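Drarnent Obituary Index
Progress report to the Mastberg Fund, second half of the grant

We are so pleased with where the index stands! When we last wrote, we had the old bound volumes of the town paper scanned and not much else. As of July we have 3,161 death notices and obituaries transcribed, checked and searchable by surname, maiden name and year.

The checking took longer than we planned. Each notice is typed by one reader and compared against the scan by a second, and where they disagree the entry goes on a hold list. The hold list now stands at 373. Most of these are spelling questions – the paper had a habit of printing a family name one way in the headline and another way in the list of survivors. We decided to keep both spellings and let either one bring up the record, and that has already helped people find relatives they had given up on.

Maiden names were the big surprise of this period. Early notices often call a woman only by her husband's name, so we began matching them with the wedding columns from the same paper. It's slow work and very satisfying. We would love to keep going with it, and we've put a short request at the end of this report.

The Yatsenko funeral home records are also in our hands now. They came to us as 6 ledgers, in good shape apart from some faded ink in the earliest one, and they give burial places that the paper left out. Four are fully transcribed and the other two are under way.

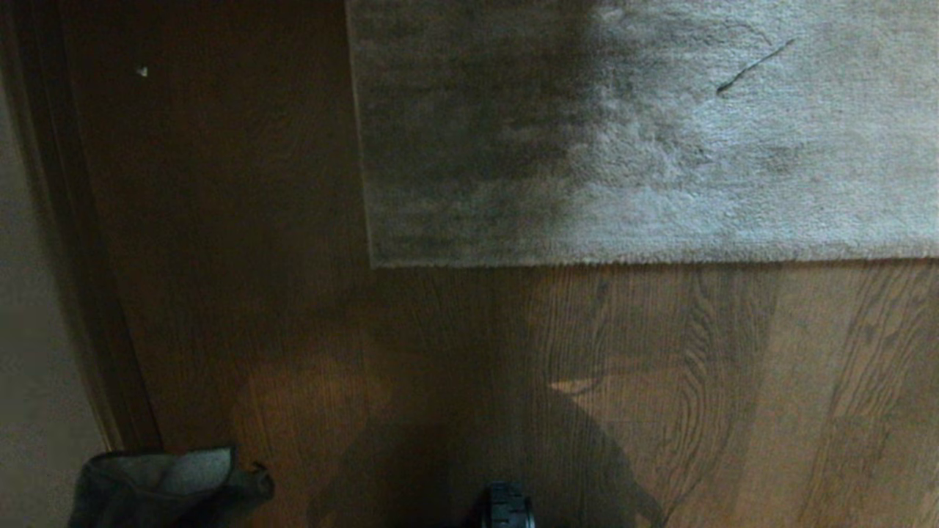

Families have been writing in as well, mostly with corrections to dates and with memorial cards they would like us to copy. We add a card only when the family has signed the permission form, and the form is now a single page instead of three, so more of them come back.

Spending is on track. The scanning line closed a little under budget, and with your approval we moved what was left into storage and backup. The search pages run on Rirkar, which has been steady since we switched over, though the printed view still drops the second line of long entries. A fix is being tested.

Still to do before the grant closes:
Finish the last two ledgers
Bring the hold list below 100
Repair the printed view
Send a bound copy of the index to the Drarnent library

Our request is for a two-month extension, at no added cost, to carry the maiden name work through the rest of the wedding columns. We can send sample entries whenever you would like to see them.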